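4.2 Parish meetings and the handling of complaints

The second group of interviews dealt with what parishioners were told once a complaint against a member of the clergy had been passed to the diocese. We held 45 interviews in the two parishes, Sellus and Totumis, and left out 2 in which the speaker later asked to withdraw. Interviews lasted up to 30 minutes and were coded by Vaher and Daher separately. Differences were settled by going back to the recording.

Most people in Sellus first heard of the complaint from a letter read out at the end of Mass. The letter gave the name of the priest and the date of his leave, but did not say who would run the inquiry. In Totumis the news came through the local paper before the parish had said anything, and several speakers returned to this point without being asked. One woman said she had learned more from the checkout line than from her own church.

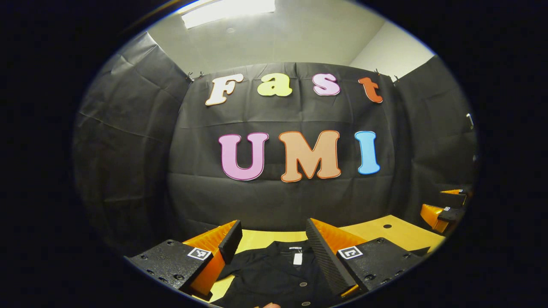
Figure 3. Black fabric backdrop with cut-out foam letters, held by clips along its top edge.

Both parishes held an open meeting in August. The Sellus meeting was led by a lay chair from outside the parish, and questions were taken from the floor. At Totumis questions had to be handed in on paper beforehand. Speakers there described the meeting as orderly but thin - the same phrases from the diocesan statement were read again, and few questions about earlier complaints were answered.

Trust in the parish office fell in both places, though speakers kept it apart from trust in the diocese. Older members tended to say they would still report a concern to the priest in charge. Parents of school-age children more often named the police or the county hotline. This matches the pattern Westerberg found in her earlier work on school boards, where people went around the body that had been slow to inform them.

We did not interview clergy, and the minutes of the Totumis meeting were not released to us. The account of that meeting rests on the interviews alone.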